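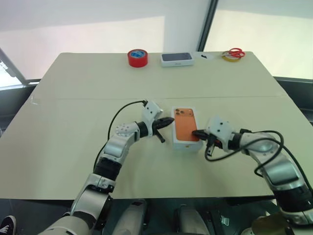 The task was called Denel, after the town where the first customer had its warehouse, and it consisted of taking a phone box between two grippers and moving it to the far edge of the table. The operator had done it 2,260 times by remote control. The box had the back of an orange phone printed on its lid, and the left gripper was to come in on one side while the right closed on the other, low down, beside the orange. The sheet from Cirnura Robotics specified contact within 4 millimetres of the mark. It did not specify what the operator should think about while doing it.

The operator sat in a separate room with a headset and two handles. Each handle drove one arm. The delay between hand and gripper was 40 milliseconds, which the manual described as imperceptible. After the first week the operator could perceive it. A reach felt like lowering a hand into cold honey. After the second week the feeling moved out of the headset and turned up in the kitchen at home, where the kettle seemed to arrive early.

An episode was accepted if the box stayed flat, if neither arm stopped for more than 3 seconds, and if the roll of red tape and the scissors at the back were left alone. Rejected episodes went into a folder named Bemow. The name had been a typing error for something and had never been corrected, and by now there were scripts that depended on it.

The policy was trained overnight on the accepted episodes. In the morning the operator took off the headset, stood beside the table with a thumb on the stop button, and watched the arms run on their own.

The left arm came in. The right arm came in. At a distance of a few centimetres from the box, both arms paused. Then the left gripper backed off slightly, tilted one finger toward the tabletop, and came in again. The box moved to the far edge and was set down square.

The operator wrote: success, with hesitation.

The second run was the same. So was the third. The engineer on shift at the Mendes site, reading the logs remotely, asked whether the pause was a controller fault. The operator checked the torque values, the joint limits and the camera timestamps and found them nominal. The engineer asked for the demonstrations to be reviewed.

Reviewing them took most of the day. Played at quadruple speed, the episodes lost their separate character and became one long gesture, repeated under changing light from the windows. The pause was in all of them. It was short, well under the limit, and it fell in the same place each time. The left hand withdrew, a finger dipped, the hand returned.

The operator had no memory of doing it. The operator put the headset back on and recorded one episode with full attention. There was no pause. The next was recorded while trying to remember whether the car registration had been renewed, and there it was.

It took until evening to place the movement. The operator's father had assembled radios at a bench in the garage, and before picking up any part he drew his hand back and touched the bench with one finger. He had never explained it. As a child the operator had sat across from him, passing the parts over.

The engineer's message was still open on the second monitor. It proposed trimming the pause from the data by script, an hour's work, followed by retraining. It wanted a root cause for the ticket.

The operator typed "operator habit," looked at it, and changed it to "inherited from demonstration." Under recommended action there was a drop-down menu with two entries, trim and keep.

On the other side of the glass the arms were running the evening batch. They came in, drew back, touched down, and took hold of the box. The operator selected keep and submitted the ticket — then went through to reset the table for the next run.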